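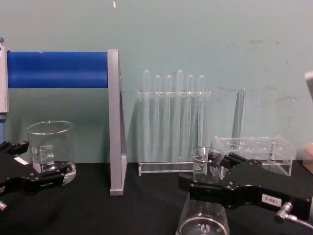

Gilus > Student work > Office Systems > Project reports

17 Jan 2024 | Posted by a second-year student | 22 shares | 0 comments

Our project was to find out whether a shared office printer can be looked after by the people who use it, given only the manual. The printer was the Roldale 544, a floor-standing black and white model that serves two corridors and is disliked in both. We had first meant to compare several machines, but the others were either under contract or too new to misbehave. Anything on a roll has to be held at both ends and kept level, like the thick blue cylinder up on its grey stand over the black tablecloth, and the feed roller in the 544 is no different, except that it lives behind three covers and a spring. Much of the project was spent on those three covers.

Method

We printed 800 sheets in batches of 20 and wrote down every jam, crease, smear and unexplained pause. When something went wrong, one of us looked it up in the manual and did what it said, while another kept time. The third member of the group was in charge of paper, a job which sounded easy when we shared out the work.

The manual came as a scanned PDF from Irenau, a parts dealer. It is complete apart from the chapter on paper jams, where every second page is upside down. We turned these round and printed them out, on the 544, which jammed.

Results

Most jams happened in the lower tray. The upper tray gave very little trouble until we moved the good paper out of it. Smears came in short runs, usually after the machine had been left alone over lunch, and cleared up by themselves before we had found the right page. We have put them down as "resolved", though our tutor may want a different word.

The fault codes were less use than we had hoped. The manual lists a cause and a cure for each one, but the cure for a good many is "call your service engineer", and the number given is for an office in Sauerland that has since become a different office. They were very polite.

Cleaning the feed roller did help. Jams in the lower tray dropped off for several batches and then crept back. We think the cause is paper dust – the tray is full of it – but we changed to a new box of paper on the same afternoon, so we can't say which of the two did the good. This is the main weakness of the report and we would rather mention it ourselves.

What we would change

Use one kind of paper throughout. Keep the jam log on a clipboard and not in the output tray, where it was collected twice with other people's printing. Allow some 22 minutes for getting the rear cover back on, and work out where the spring goes before taking it off.

The full log is in Appendix B. Appendix A is still in the printer queue.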